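How to Run a Bin-Picking Demo at Your Open Day

Posted in: Outreach, Shop Notes

We've opened our doors every September for a good while now, and the picking station always draws the biggest crowd. People will walk right past a machine that cost more than a house and then stand for ten minutes watching an arm try to get hold of a bath pouf. I can't blame them, I do it too!

Kam-wah Fang and I put these notes together after the last one, mostly so that we'd stop relearning the same things every fall, and then the folks at Turka asked for a copy, so I've tidied them up. They assume you already have a working arm, a gripper you trust, and somebody on staff who is trained to run it with visitors in the building. If your site has its own safety rules, those come first and this page comes second.

What you'll need

A bin with sloping sides, clamped down
A handful of light household items
A barrier, with room for people to stand behind it
One operator and one talker (please don't make one person do both)
Spare items, in a box under the table

Step 1. Pick your spot the day before

Find a place where people can come in one side and leave by the other. We had 413 visitors last time, and in the first year, when we'd put the station in a dead-end corner, a much smaller crowd managed to jam itself up completely. Mark the barrier line with tape, then run the arm slowly through every position it'll use and check it stays well inside. Kam-wah walks the line with a tape measure afterward. I used to tease him about this and I've stopped.

Step 2. Clamp the bin

An arm that nudges the wall of a loose bin will move it, and then every pick after that is a little bit off. Clamp it to the table and push on it from each side with your hand. If it shifts, tighten up and try again. Do this before you calibrate, please. I have done it in the other order, and it cost us a morning.

Step 3. Choose the items

Go for things people know from their own kitchens and bathrooms. You want a mixture: something soft, something hard, something that's awkward because it's see-through. Clear plastic cups are wonderful for this. Visitors can have trouble spotting one against bare metal themselves, and once they've squinted at it for a moment they understand the camera's troubles better than they would from any poster. Shiny bins add reflections to the mix, and children are very good at pointing those out.

Leave out glass, anything heavy, and anything you'd be sad to see dropped.

Step 4. Set up the first layout

Start easy. Spread the items over the floor of the bin with space between them, and save the nesting and piling for later in the day, when you've got a feel for how things are running. One cup set inside a bigger container is a nice middle step — people start guessing out loud whether the arm will take the cup or the whole lot. 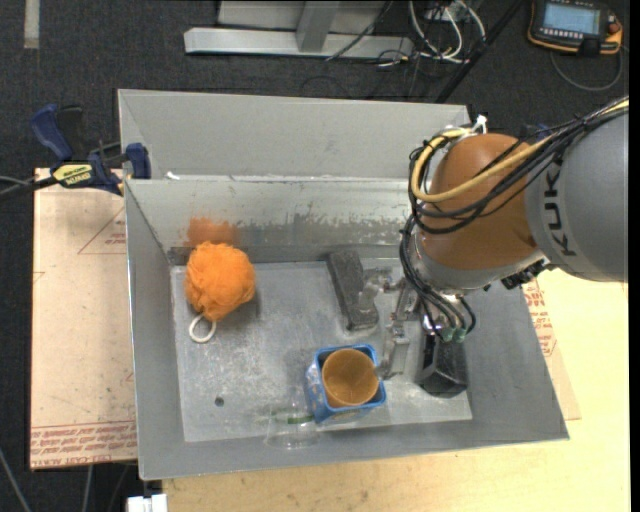 The arm over the bin, with the orange pouf at the far left and a cup nested in the blue container.

Step 5. Run it slow, and talk

Turn the speed down well below what you'd use on a normal day. Slow looks more thoughtful, and the talker gets time to finish a sentence. Hubert Fuchs, who did most of our talking, likes to ask the crowd which item they'd pick first and why. Nearly everyone says the pouf. He then asks how they'd describe to a machine where the pouf begins and ends, and away they go.

Keep each round to 9 minutes. We tried 27 the year the Punden school group came and lost the back row halfway through.

Step 6. Let it miss

You'll be tempted to rehearse the same picks until they're perfect. Do some of that, sure, but leave room for the ones that fail, and have the talker explain what happened in plain words. The best questions we got all day came after a dropped cup. (One small girl wanted to know if the robot was embarrassed. Hubert said he'd be embarrassed on its behalf.)

Step 7. Resetting between rounds

Stop the arm and follow your usual procedure before any hand goes in the bin, every single time, even if there's a line out the door. The operator keeps hold of the controller while the talker rearranges the items. Swap in something from the spares box now and then so repeat visitors get a fresh look.

Afterward

Write down what worked while you're still tired and cross about it. Our log ran to 651 attempted picks, and it has been handy for planning the next layout. Wipe out the bin, put the spares back in their box, and label the box. Ours went missing until spring.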